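Plush blanket

A plush blanket is a bed covering with a soft raised pile on one or both faces, usually made from synthetic fiber and often printed with large flowers, animals or geometric borders. It is used as a top cover on beds, as a throw on sofas, and as padding on window seats, day beds and raised sleeping platforms. Heavy versions are sold in many countries under the general name "mink blanket," although they contain no fur.

The plush blanket differs from the quilt, which is made of two layers of cloth with a filling between them, and from the woven blanket, which has little or no pile. In many homes the three are used together, with the plush blanket either directly over the sleeper or spread flat as a base layer under a quilt.

Terms

The words used for pile blankets overlap. "Plush" refers to a fabric with a pile longer than that of velvet. "Fleece" normally means a lighter knit, brushed on both sides and sheared short. "Coral fleece" has a longer, looser pile that clumps slightly into ridges. "Mink blanket" and, in some markets, "raschel blanket" refer to a dense, heavy type made on a raschel knitting machine, which forms a pile between two ground fabrics that are later cut apart. Sellers do not apply these names consistently, and the same blanket may be listed under several of them.

Materials and construction

Most early mink blankets were acrylic. Polyester has since taken over much of the lower and middle part of the market because it is cheaper and dries faster. Acrylic is generally considered softer and warmer to the touch, but it is more likely to form small balls of fiber on the surface. Cotton and wool plush blankets also exist, though they cost more and are less often printed with bright designs.

The weight of the fabric is given in grams per square meter. A light throw may be close to 300 grams per square meter, and winter blankets are considerably heavier. A single-ply blanket consists of one layer of pile fabric, often with a smoother back. A 2-ply blanket is made of two such layers placed back to back and bound at the edges, so that both outer faces have pile and both may carry a print. Two-ply blankets are warm but bulky, and a large one can be too heavy for a household washing machine once it is wet.

Edges are finished in several ways. A wide band of matching satin or knitted fabric is common on heavy blankets. Lighter throws may have a narrow hem, a line of overlock stitching or a contrasting piping.

Some blankets are also embossed. Heat and pressure flatten parts of the pile, leaving a raised pattern that can be felt as well as seen. Embossing is often lined up with the printed design, but it may be an unrelated pattern of waves or leaves.

Patterns and color

Floral designs are among the most common. The flowers are usually much larger than life, with roses, peonies and similar full blooms preferred. A typical design places one or more large blooms on a plain or shaded ground and fills the space between them with leaves and trailing branches. Areas with no pattern are left so that the pile itself can be seen, and these are often placed toward the edges.

Ground colors include cream, gold, brown, wine red, deep blue and gray. Many designs shade from one color to another across the blanket. Pink and red flowers on a yellow or gold ground form a well-known combination, often with the leaves printed in brown instead of green.

The pile affects how the print looks. Each fiber takes dye along part of its length, so brushing the surface in a different direction can make the same area look lighter or darker. Fine lines tend to blur, which is one reason for the large scale of the designs. Quilts, which have a smooth woven cover, can carry much smaller prints, including scattered blossoms and thin stems.

Use on window platforms and day beds

In houses and apartments with a raised platform under the window, the plush blanket is widely used as a spread. The platform may serve as a seat by day and as a bed for a guest or a child at night. A pile fabric makes the surface softer and less cold, and it slides less than a smooth cotton sheet. Bedding that is not in use is commonly folded or rolled and kept at one end, where it can be leaned on. 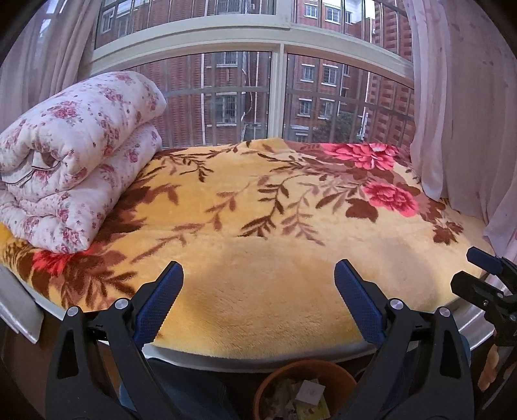
Yellow floral plush blanket on a window-side platform, with a quilt rolled and folded at the left.

The size of the blanket is chosen to cover the platform with some fabric left over. The extra may be tucked under a mattress or pad, folded back against the wall, or allowed to hang over the front. Where it is simply pushed up against the window, a ridge of loose fabric tends to form along the back. Small folds of this kind do no harm, but a blanket that is regularly pressed against cold glass can pick up moisture from condensation and should be aired.

Sunlight is the main cause of fading. Reds and pinks often lose strength first, and a blanket left in one position may develop a visible line where another object has covered it. Translucent curtains reduce direct light without darkening the room. Turning the blanket end for end from time to time spreads the wear.

Folding and storage

Plush blankets are bulky for their weight and do not hold a sharp crease. Three methods are in general use.

Flat folding. The blanket is folded in half lengthwise, then in half or in thirds until it fits the shelf. This suits cupboards and open shelving, but the stack may lean if several thick blankets are placed together.

Rolling. The blanket or quilt is first folded to the width wanted and then rolled from one short end. A roll takes up less shelf depth and shows fewer fold marks. If the roll is started loosely, a hollow is left in the center and the roll may flatten or come open.

Fold and roll. Part of the length is folded flat as a base, and the rest is rolled and set on top of it. The result can be used as a backrest or a pillow and is easily opened again in the evening.

For longer storage, the blanket should be clean and fully dry. Cloth bags and zippered cases allow some air to pass. Vacuum bags save the most room but press the pile flat, and blankets kept in them usually need to be shaken out and left open for a day before use. Synthetic blankets are not eaten by moths, but wool and wool-mix blankets need the usual protection.

Care

Care labels should be followed where they differ from the general advice given here. Most polyester plush blankets can be machine washed at 30 °C (86 °F) with a mild detergent and a gentle cycle. Fabric softener is not needed and can leave a coating that makes the pile feel greasy. New blankets in dark or strong colors are best washed alone the first time, when loose fiber and surplus dye come out.

High heat damages synthetic pile. The tips of the fibers soften and stick together, giving a harsh surface that cannot be repaired. Tumble drying is therefore done on low or avoided, and the pile side should not be ironed. Line drying works well if the weight is shared between two lines. Once dry, the blanket can be shaken and brushed lightly in one direction to raise the pile.

Spills are treated by blotting with a damp cloth. Rubbing pushes the stain toward the base of the pile and may mat the fibers. Hair and lint can be removed with a soft brush, a rubber glove or an adhesive roller.

Static and shedding

In dry winter air, synthetic plush builds up static charge and may crackle when pulled over other fabrics. Raising the humidity of the room or placing a cotton sheet between the blanket and the sleeper reduces the effect. Some shedding is normal in a new blanket and should fall off after the first few washes. Shedding that continues usually means that the pile is poorly anchored in the ground fabric.

See also

Bedspread
Comforter
Day bed
Fleece
Quilt
Throw
Window seat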